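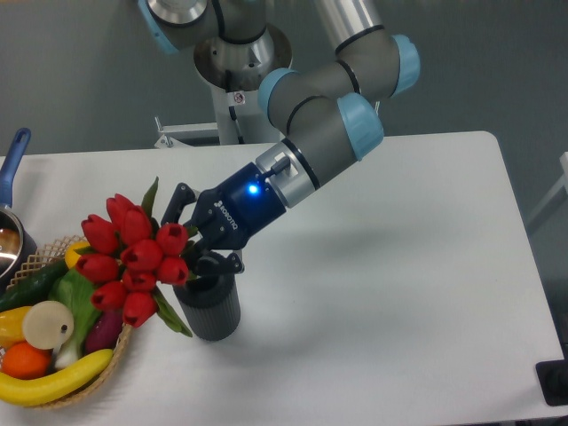 Tips from the back room: living with an arm on the bench

By Kirstin Gourlay
Filed under: Workroom, Display, Staff

I dress tables and shelves for kitchen shops. Have done for years, and the back room at Honance is where most of it gets put together before it goes out on the van. Since September we have had a robot arm in there to do some of the setting out. The rep promised it would "free up the team for creative work". I have kept a list of what it has freed us up for, and most of the tips below come off that list.

If your workplace is about to get one, read this before the training day. If it has already got one, you will probably have worked out half of it.

Clear the table first, then clear it again
People leave things. A tape measure, a mug, the lid off something. A person laying out a display moves the mug without thinking, and the arm has no opinion about mugs. Wipe the top down with a barely damp cloth at the start of the shift and dry it off. Keep one box under the bench for strays and empty it on Fridays, or it becomes where the scissors live.

Use a heavy vase
Artificial tulips weigh next to nothing, but a bunch going in slightly off centre will catch the rim and take a light vase over. A dark ribbed one with a wide mouth does us well. If yours is light, put a handful of clean gravel in the bottom. Don't use sand. It gets into everything, and Angus Cruickshank in maintenance will come and find you.

Bind the stems before they go anywhere near the gripper
Loose stems slide about. Twist florist's wire round them a hand's width below the heads, then green tape over the wire so no ends stick out. Do it at the same height every time. I can bind a bunch in the time it takes to say so, and I could also put it in the vase in the time it takes to say so, which I have mentioned at two meetings.

Fluff the flowers afterwards, by hand
Squeezed stems push the heads into a ball. Pull the outer blooms down and out, turn one or two to face sideways, and bend the leaves so they don't all stand up like ears. We were told this step would go. It has become somebody's whole afternoon. It used to be part of making the arrangement and now it is called finishing, and it is on a lower rate than arranging was. Ask about that before you sign anything.

Dusting imitation fruit and veg
A soft make-up brush for the bok choy and anything else with folds. Lukewarm water and one drop of washing-up liquid for the smooth stuff: aubergines, bananas, cucumbers. Never soak them, the water gets in at the seam and you will smell it in a month. Air dry on a tea towel, out of the sun, or the reds go pink.

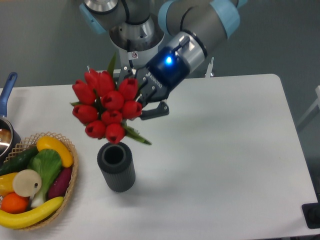 Baskets want doing as well. Run a dry paintbrush round the rim where the weave is open, then turn the whole thing upside down and tap it over the bin. Fill from the back: tall and leafy first, round things next, banana along the front to hold the lot in. Wedge a bit of crumpled tissue underneath if it looks mean.

Pans with long handles
Point the handle away from wherever the arm swings. If it can't be turned, move the pan. Fingermarks come off stainless steel with a cloth and a spot of white vinegar, then a dry buff.

Write down the resets
Kenna Kerr started a notebook on a string by the door: time, what it was doing, who sorted it. The management figures had the arm down for 1000 placements and made no mention of anyone standing next to it. The notebook did. That is the single most useful thing on this page, and it only cost us a notebook.

Don't let one person become the robot person
We did, and it was Trygve Lunde, because he read the manual. He couldn't take a day off without his phone going. Now everyone on the bench can stop it, restart it and say no to it. Training took a morning each. If you are told there isn't time for that, there wasn't time for the robot either.

Keep your hand in
Once a week we do a full table the old way, start to finish. Maribeth Catacutan insisted on it and I thought she was being sentimental. Then the new girl started, who had only ever done finishing, and she didn't know how to begin a display on a bare table. She does now. But I do wonder who will be teaching it in a few years' time if the only job going is tidying up after a machine.

Has it been worth it? The lifting of the same item over and over has eased off, and my wrist is better for it - I'll give it that. Nobody lost their job, though two who left weren't replaced. I'm told those are different things.

Next time: getting candle wax out of linen, and what to do with a warped chopping board.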